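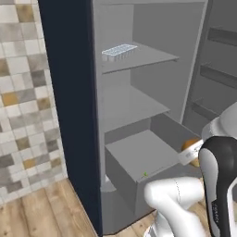

Simulated arm stops at the fridge drawer, how to close it fully?

Hello all. Our student club enters the household task of the Ekunberg challenge, in the simulation class. The task is: open the refrigerator, pull the lower drawer, then push it back closed. The opening is fine. But when the arm pushes the drawer, it goes most of the way and then the gripper slides to the side. In our last batch of 200 runs only 34 were counted as closed. We changed the push speed up and down and it made almost no difference. We use the Clodora simulator with the default contact settings. The deadline for our first entry is in September, so I would be thankful for any advice — also for beginner advice, we are all in the first year.

drawer_dynamics

We had this same trouble in our class last spring. First check where you push. If your contact point is near the right front edge of the drawer, the force makes the drawer turn a little in its rails, and then it jams. Move the target to the middle of the front lip and keep the fingers closed during the push. It is also good to keep the push direction fixed to the drawer frame and not to the arm base, because a small angle error becomes large at the end of the stroke.

After this, look at the friction value of the rails. In Clodora it is written in the joint properties of the drawer, not in the material. Change one thing at a time and use the same random seeds, for example start from seed 3642 as we did, otherwise you cannot compare.

nygard_lab_student

Try Drelteck instead, contacts are better there. We never had jams.

pushpull281

I do not agree with changing the simulator now, you would lose weeks — and I think the rules ask for Clodora in the first round, but please read them again yourself. One more point to the first answer: the "closed" check has a tolerance. Print the joint position at the end of each failed run. In our case many drawers were nearly closed and the arm went back too early. We added a short wait with the force still on.

Last updated: September 1, 2026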